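Module cuisine Tolley : guide de mise en route
Section 4. Premier exercice en simulation : objet posé dans l'évier

Version revue par l'atelier Dustarton. Le texte d'origine d'Ogilvie promet une prise en main « immédiate ». Comptez plutôt 35 minutes la première fois, chargement des textures compris.

Avant de commencer
Vérifiez que la licence d'évaluation est active. Elle dure 12 jours et le décompte démarre à l'installation, même si vous n'ouvrez jamais le logiciel. La brochure commerciale ne le précise pas.

1. Ouvrez le catalogue de scènes et choisissez une cuisine avec évier encastré. Le catalogue en annonce 56 ; beaucoup ne diffèrent que par le plan de travail.
2. Placez la caméra virtuelle au-dessus de la cuve et orientez-la vers le fond. Une vue trop rasante laisse le bord avant masquer l'objet.
3. Dans le panneau Objets, sélectionnez l'assiette tressée, puis l'épi de maïs. Déposez l'assiette d'abord.
4. Activez Surbrillance de cible. Un contour jaune doit suivre le bord de l'assiette. S'il n'apparaît pas, rechargez la scène ; le bouton Actualiser ne sert à rien dans cette version.
5. Lancez Planifier la saisie et attendez la fin du calcul avant de toucher à la caméra.
6. Relevez le résultat dans le journal, et non dans la fenêtre de synthèse, qui arrondit généreusement.

Note. La surbrillance désigne la cible retenue par le logiciel. Elle ne garantit pas que la pince puisse l'atteindre, encore moins la soulever. Ogilvie entretient la confusion dans ses démonstrations.

Attention. Un robinet à col haut réduit l'espace d'approche. Lors de nos essais à Clirnanberg, plus de 37 trajectoires déclarées valides traversaient le bec. Activez Collisions strictes avant toute mesure, même si le calcul ralentit nettement.

Attention. N'exportez aucune trajectoire vers un bras réel sur la seule foi de la simulation. Les feuilles de maïs, par exemple, sont traitées comme un volume rigide. Nous attendons toujours les essais physiques mentionnés sur la page du produit.

Si la cible reste introuvable, augmentez l'éclairage de la cuve par paliers : un évier sombre met facilement la détection en difficulté. Notez le réglage retenu, il n'est pas conservé à la fermeture.
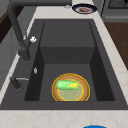
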